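Penden oil on an old floor — worth it?

getard_lane
Wednesday, 9:14 pm

We have brown floors in the back room, worn pale in some spots and dark in others. The guy at Medrano wants to put two coats of Penden hard oil over everything and says it will "wake the wood up." He quoted 263 for the oil alone. I've read the can three times and still can't tell what it does that the cheap stuff doesn't.
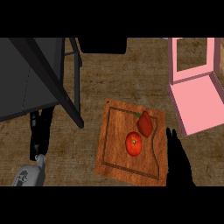

My neighbor used it in October and loves it, but she loves everything she buys. Has anyone here lived with it for longer than a few months?

mudsill
Seven years on ours. No complaints. You do have to recoat by the doors.

Zyanya Arriaga
Recoat how often, though? "No complaints" and "you do have to recoat" don't sit well together. I used Hider paste wax on a hallway and on most of my kitchen stuff, and I can't see what the fancy oil would add.

mudsill
Every other year. It takes an evening. Wax on a floor is a skating rink, and it's miserable to get off if you change your mind.

Zyanya Arriaga
I've never slipped on it. People repeat that one a lot and I'd like to meet somebody who fell. As for kitchen wood, I don't believe in "food safe" labels as a reason to pay double either.
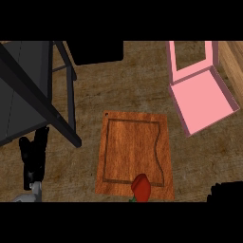
Plain mineral oil, wipe it on, leave it overnight, wipe it off. The rest is a nicer can.

twocoats
Mineral oil never cures, so please don't let anyone read that and try it on a floor.

Zyanya Arriaga
I said kitchen wood. Read it again.

getard_lane
So does the Penden even out the dark spots or not? The Medrano guy got vague when I asked.

twocoats
No. Oil makes dark spots darker. Only sanding helps — and sometimes not even that. Try a patch behind the door before you pay him anything.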